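We use cookies to remember your settings and to see which pages people read. Accept all | Manage choices

In praise of the brown wood room

I have lived long enough to see brown wood go out of fashion, come back for a short visit, and go out again. When we moved to Wotunham the house was full of it, and a very kind neighbour told us that a weekend with a tin of white paint would sort the whole place out. We thanked her warmly, put the kettle on, and never bought the paint. I have been defending that decision at dinner tables ever since, and I thought it was time I wrote it down properly.

My argument is a simple one, though I shall probably take the long way round. Warm wood is the most forgiving thing you can put in a room where people do things. I don't mean the sort of room where people sit with their hands in their laps. I mean the room with the cables in it, and the half-finished job, and the cloth somebody put down a minute ago and will want again. A white room takes against all that. Every lead and every scrap of paper stands out like a stain on a wedding dress, and you spend your evenings tidying for the sake of the walls.

A brown room is kinder. It takes the light from the ceiling and gives it back softened, in patches, the colour of strong tea or marmalade. Put a plant near it and the green looks greener (this is the part I get most excited about, and my family have learned to change the subject). Long strappy leaves beside honey-coloured wood seem to me as good as any painting I could afford, and they ask for very little beyond water and a wipe.
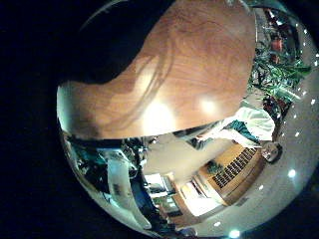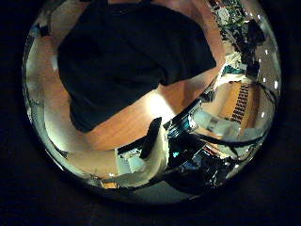
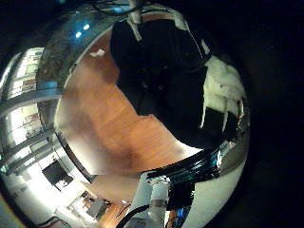
The grain does the work

People who dislike wood tend to say it is dark. Some of it is, I grant you, and the sideboard my aunt left us could swallow a lamp whole. But orange-brown wood with a good visible grain is a different creature. The lines running through it give the eye something to rest on, and a white cloth dropped in a heap against that colour looks almost handsome, where on a pale carpet it would look like washing.

I feel the same about the old slatted grilles you find let into wooden panels and cabinet fronts. The fitted kitchen showroom at Kellow will tell you they gather dust, and so they do. I go over ours with a dry paintbrush in November, when the heating has been on long enough to show me where the fluff is, and the job takes me 40 minutes with the wireless going. I don't begrudge it. A row of dark slats gives a plain cabinet a bit of a face, and I would miss it terribly if somebody covered it over with a smooth white door.

What it costs to keep

There is the upkeep to think of, and I won't pretend otherwise. We use a tin of Pernine wax, 2 tins in a bad year, and I rub it in by hand with an old vest. My sister has something called Yen, which comes in a spray and smells of pears, and she swears by it. We have agreed not to discuss it at Christmas.

Against that I would set the quote we once had for ripping the lot out and starting again, which came to rather more than our first car. Even the cheap answer, painting it, was going to be £300 with the primer and the brushes, and then again every few years as the corners chipped.

So if you have moved into a house full of brown wood and people are already pressing colour cards on you, do wait a winter. Let the room fill up with your own muddle first. Stand a plant or two about the place, switch the lamps on at four o'clock when the afternoon goes, and see whether you still want the paint. You may well, and it's your house. But I'd ask you to leave one cabinet as it is, preferably the one with the grille.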